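Perception / planning sync, 22 Oct 2025
Present: Tonantzin Manríquez (chair), Oda Aasen (notes), Tangen team x3. Apologies from Roltgate side.

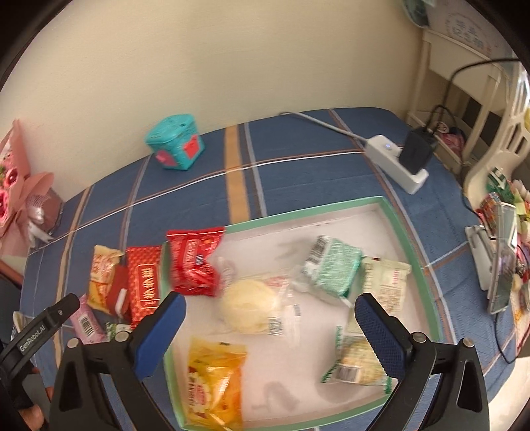
**1. Segmentation on packed trays.** New Hollow build merges neighbouring packets into one mask, mostly where the wrappers are shiny or see-through. Tonantzin: worst case is clear film, the mask follows the contents and not the bag. The bun in the middle of the tray is a good test for it, clear bag, barcode label along the lower edge, so the model wants to give us bun, label and plastic as separate things. Also the plaid cloth. Stripes pull the edge detector about just outside the mint-green rim. Oda asked if we could mask to the tray first and segment after. Agreed to try. Nobody keen on retraining before December.

**2. Grasp planner.** Timeout still 600 ms, planner hits it on crowded trays and returns nothing. Wants to return best so far instead. Tangen say thats a small change on their side, but the caller has to handle a low score. Long discussion re what counts as low. Not settled. Parked, Oda to write up two options.

**3. Finger masking.** Fingers are in view the whole time and the planner sometimes treats the pads as part of whatever is next to them. Static mask is OK when open, wrong as they close. Tonantzin prefers a mask driven by gripper width. Needs the width signal on the same clock as the frames, currently lags by some 5 frames. Fix the clock first.

**4. Replay tool (Amorier).** Crashes on logs with a missing calibration block. 138 logs in the set, 8 won't open. Should warn and carry on. Also the scrub bar jumps back to the start when you toggle masks, very anoying, low priority but please.

**5. Actions**
- Tray-first crop behind a flag in Hollow: Tonantzin
- Options note on low scores: Oda
- Timestamp fix for width signal: Tangen
- Amorier, skip bad calibration and log it: Oda
- Send Roltgate these minutes and ask about the interface freeze: Tonantzin

**AOB.** Build machine disk nearly full again. Delete your old branches pls. Next meeting same slot, Tangen to chair.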